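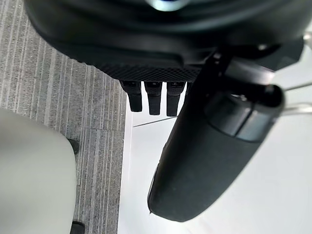 Can you visit the Kocabaş felt mill without booking ahead?
Only on the spring open day. The rest of the year it takes groups by appointment, and the list for April was already full when I asked at the desk.

I went on March 19, 2026, on the early bus from Bidport, and I would have been happy to stay until they locked the gate. I've been buying their gray felt for slippers for years and had never thought much about how it gets from a bale of fleece to a flat, dense sheet you can cut with kitchen scissors. So much water! So much steam! And the smell, which is sheep and soap and something like warm bread, gets into your coat and stays there (mine is still hanging on the porch).

The tour starts in the sorting room, where the fleeces are opened out on slatted tables and pulled apart by hand. Our guide was Elaheh Nouri, who runs the dye side and was filling in for the morning. She let us put our hands in everything. Shoulder wool is springy and fine, the back end is coarse, and the really coarse stuff goes into padding for saddles and piano movers' blankets. I asked if I could keep a handful and she gave me a bag.

Then carding, which is loud. You get ear plugs at the door and you do need them. The wool comes off the last roller as a web so thin you can see the window through it, and it gets laid back and forth on itself until it's as thick as a mattress. A single batt for the heavy felt weighs 26 kilos before it goes in the press. After pressing and fulling it comes out a fraction of the thickness, and you can't pull a fiber out of it with your fingernails. I tried.

The dye house was my favorite part. They keep a book of every shade they've made, with a snippet of felt glued next to each recipe, and there are almost 2000 of them. The oldest pages are all browns and bottle greens. Then somewhere in the middle a run of oranges breaks out - Elaheh says that was a hotel order - and after that it's every color you can think of. She matches new shades by eye next to the north window and only then checks them on the meter.

Lunch was lentil soup and flatbread in the yard. A few local makers had tables there, too. I liked Skadis, two sisters who make hats on old wooden blocks, and I came home with a dark red one that I have no business wearing. Cusident had seat pads and a very clever folding bag.

Some practical things. The offcuts shop takes cash only and the good colors go before noon, so do that first and leave your bag at the desk. The floor in the fulling room is wet, so wear proper shoes. The last bus back to Bidport leaves from the bridge, not from the mill gate, and it's a ten-minute walk uphill - longer with a bag of felt under each arm.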